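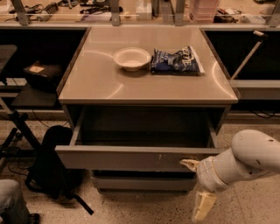 One reader wrote in to ask why the snack list changed again, and whether the 3 pm break is still happening. Yes it is. The rest of what people keep asking is below, will add more when I get time.

FAQ - Gulholm Quilting Weekend

Where is it?
Humphreys Hall, Gulholm. Same as last year. Use the side door on the parking lot side, the front one sticks.

When do doors open?
7 am for anyone setting up a machine. Everybody else, please come after 9.

Do I need to bring my own sewing machine?
Yes. We have 3 loaners and they're already spoken for. Handwork people just need a lamp and a cushion, the chairs are hard.

How do I pay?
Check or cash at the door, or the Telness link in your sign-up email. The link times out fast so have your card ready. If it charges you twice email us, we'll fix it.

Didn't get the sign-up email?
Look in spam first. Then write to us with "quilt" in the subject line. Replies might take a few days in September, sorry.

What's the project this year?
Jollden Star, lap size. Pattern is in your packet. You need 800 half-square triangles if you do the full scrappy version - most people won't, and there's a simpler layout on page 7 of the packet. Cut before you come if you possibly can. Last year half of Saturday went on cutting.

(Last year's pattern is still availible, ask at the desk.)

Can I work on something else?
Sure. Plenty do.

Is there ironing?
Yes, back wall. Please don't bring your own iron, we blew the breaker twice. Small wool mats are fine.

What about food?
Lunch is soup and bread both days. Snacks are whatever people bring, plus chips. Tell us about allergies on the form, not at the door. No drinks at the cutting tables.

Can I bring my kids?
Over 12, yes. Younger, no - rotary cutters everywhere.

Can I leave my stuff overnight?
Yes, hall gets locked. Put your name on everything, including your scissors and the foot pedal. We still have a black pedal from last year, no idea what machine it goes to.

Where do I stay?
The motel by the highway usually has rooms. Book early, there's a fishing thing the same weekend.

Is there a show and tell?
Last afternoon, before cleanup. Finished or not. Keep it to a couple minutes each please, we ran way over.

Refunds?
Full refund up to two weeks before. After that we try to fill you're spot from the waiting list and pay you back if we can.

Mail?
Gulholm Quilters, PO Box 1689. Fabric donations too, cotton only, washed. No upholstery samples, we have boxes of them.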